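Print this page | E-mail this page

Stool and step seat check – shared workroom and wash area, Vustaddale
November
By Xolani Le Roux

Items covered: plastic stools in the workroom, the shower stools next door, and the two folding steps by the store cupboard. Chairs with backs are on their own sheet.

How to fill this in: mark each line OK, FIX or OUT. Anything marked OUT gets red tape across the seat and goes in the cage the same day. Don't leave it stacked with the others.

1. Standing check

1.1 Stool sits level on a hard floor, all four feet touching. OK
Comment: Use the tiles by the door. The workroom vinyl has a dip in it and every stool rocks there.

1.2 Press down on each corner in turn with the flat of the hand. No creak, no give. FIX (one)
Comment: Stool 9 creaks at one corner. No crack found. Check again next month.

1.3 Rubber feet present and not worn through. FIX
Comment: Two feet missing from stool 3. Replacements on order from Lunder. Stool stays out of the wash area until they are on.

1.4 Seat surface clean and not slippery. OK
Comment: Soap film on the shower stools, wiped down before the check. Whoever closes up should be rinsing these.

2. Underside check

2.1 Turn the stool over on a table. Put a cloth down first so the seat doesn't get scratched. OK
Comment: Any old cloth will do, but a dark one makes the edges of a white seat easier to follow.

2.2 Look along every rib, including the diagonal ones that run out to the corners. Look for white stress marks on coloured plastic and for fine grey lines on white plastic. OK
Comment: Grey lines are often only dirt. Wipe first, then look again with a torch held low.

2.3 Cross brace in the middle of the seat is whole, with no split where the arms meet. OK

2.4 Collars where the legs join the seat. Run a fingertip around each one. No chips, no sharp edge, no gap on one side only. OK
Comment: Most of our breakages have started at a collar. Take your time on this line.

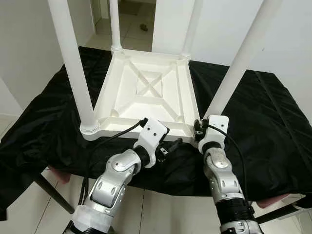
Benítez asked whether the collars need to be checked every month, given that the stools hardly get moved between November and the end of the holidays. Sitting on them is what loads the joint, moving them has little to do with it, and the shower stools are used every day. The line stays monthly. The spare stools in the store can be done every second month if they have stayed on the shelf, and the sheet should say so.

2.5 Raised rim around the underside is free of burrs. OK
Comment: Fingers go under here when people shift the stool forward while seated. A burr can be taken off with fine sandpaper. If it comes back, mark the stool OUT.

2.6 Weight limit still readable, on a label or moulded in. FIX
Comment: Worn off on the older stools. New labels to be printed. Until then go by the limit on the store sheet.

3. Legs

3.1 Legs straight, no bowing when seen from the side. OK

3.2 Each leg fully home in its collar. Twist gently by hand. A leg that turns gets marked FIX. OK
Comment: Don't use a mallet to seat a loose leg. We split a collar that way last winter.

3.3 No tape, glue or other home repair. OUT (one)
Comment: Stool 13 had a leg glued in. It was holding, but there is no way to tell how well. Taped and in the cage.

4. Folding steps

4.1 Hinge locks with a click and doesn't fold when nudged from behind. OK

4.2 Tread grip intact on both steps. FIX
Comment: Grip strip lifting at the front corner of the Prelden step. Press it back for now and replace the strip at the next order.

4.3 Steps stored folded and flat against the wall. OK
Comment: They were leaning in front of the fire extinguisher at 8 am. Moved.

5. Storage

5.1 Stools stacked no more than four high. OK
Comment: Higher stacks jam and people pull on the legs to get them apart.

5.2 Nothing kept on top of the stack. FIX
Comment: Paint tins again. They belong on the bottom shelf.

To carry over to next month: feet for stool 3, creak on stool 9, labels, grip strip. Stool 13 to be cut up before it goes in the bin so it doesn't get picked up and used.

Print this page | E-mail this page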